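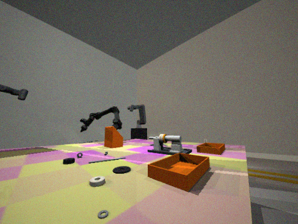
Kellier 13 Planisphere, Northern Edition

Our best-selling star wheel, and the only thing in the shop that still works when you drop it in a puddle.

£13.00
In stock at Pernthorpe. Usually posted the next working morning.

A planisphere is two discs and a rivet. You turn the top one until the time lines up with the date, hold it over your head, and the oval window shows which stars are up. It needs no charging, no signal and no account. It won't ask to know your location either, although you will need to have a fair idea of it yourself.

The Kellier is drawn for the latitudes of Britain and Ireland. Take it to Spain and it will be slightly wrong. Take it to Australia and it will be a coaster.

What's on it

The main constellations are joined up with thin lines, and 281 stars are plotted, the brighter ones as bigger dots. Names are given for the stars people ask about: Vega, Capella, Arcturus, Betelgeuse and the rest of the usual crowd. The Milky Way is a pale blue smudge, much as it is in life if you are lucky with your council's street lighting.

Planets are not marked. They wander about, and a printed disc can't keep up with them. If you find a bright, steady "star" that isn't on the wheel, it is probably Jupiter or Venus, and you may feel pleased with yourself.

On the back there is a short table of meteor showers, including the Leonids in November, with a column for how much the Moon tends to spoil things. That column was Ariel Aquino's idea. Ariel checks all our charts before they go to print and takes a dim view of optimism.

Using it

Set the wheel to Greenwich time. In summer, take an hour off what your watch says. We print this on the front in capitals and still get letters.

Hold it above you with the north edge towards north. East and west will look swapped if you lay it flat on a table, and this is correct, because you are meant to be looking up. Use a red torch if you have one. A white one will undo twenty minutes of getting used to the dark in one go, and your companions will say so.

Which one do I want?

Kellier 13: the standard size, easy to read with gloves on.
Tiker Pocket: smaller, with fewer stars and fiddlier to turn. Fits in a coat.
Onyeka Large Print: bold lettering and thicker lines, for anyone who has started holding menus at arm's length.

Details

Material: waterproof plastic, matt finish
Guarantee: 2 years against the rivet coming loose
In the packet: planisphere, card sleeve, folded instruction sheet

Returns

Send it back unused within a month and we'll refund you. We can't accept returns on grounds of cloud – we did try it one winter, and it nearly finished us.

Customers also bought: red torch, folding stool, flask.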